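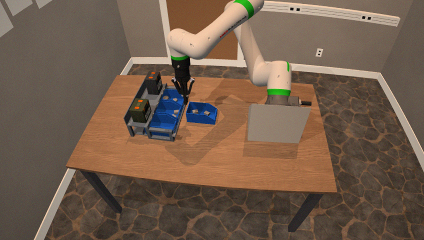 Figure 1. Blue bins on a wooden table.

Storage and Order Picking – Handout 5
Harkimham course in small warehouse work

1. Where goods should be kept

In the last handout we looked at how goods are received and checked. Now we come to the question of where to put them. Many small warehouses answer this question only once, when they open, and then they keep the same plan for years. The goods change, the customers change, but the shelves stay the same.

There are two basic ways to give a place to an item.

Fixed location: every item has its own place and no other item may use it. New workers learn it quickly. The weak side is that the place stays reserved also when the item is out of stock.

Free location: an item goes to any open place, and the place is written in the system. Space is used better, but a wrong entry can make a full box disappear for weeks.

Most firms mix the two. Small parts in bins usually have fixed locations, and full pallets go where there is room.

2. Sorting items by how often they are picked

Before you plan the shelves, make a list of all items and the number of times each was picked in a period. Please note that we count picks, and we do not count pieces. One order for 545 screws is one pick.

Case: the Nadness store. In June the store had 1,376 picks. Of these, 545 were for items kept on the two shelves farthest from the packing table. The workers walked the full length of the room for each of them. After the list was made, the most picked items were moved next to the packing table, between knee and shoulder height. Heavy items stayed low, also when they were picked often.

3. Bins and labels

Bins are good for small items of one kind. Some rules which we use in this course:

– One item number in one compartment.
– The label is on the side which the picker sees first.
– Do not fill over the edge, even for a short time.
– Old labels are taken off before a new one is put on.

Similar items should not be neighbors. Two sizes of the same washer look almost equal in poor light, and this is a common cause of picking errors.

4. Words to know

Pick face: the place from which the picker takes the goods.
Reserve stock: goods kept elsewhere to refill the pick face.
Dead stock: goods with no picks during the whole period.

5. Homework

Read the Girken case in your folder. Draw a new shelf plan for it and mark the pick faces and the reserve stock. Write half a page on which items you moved, and why. Bring it on paper to the next class, 16 November 2020.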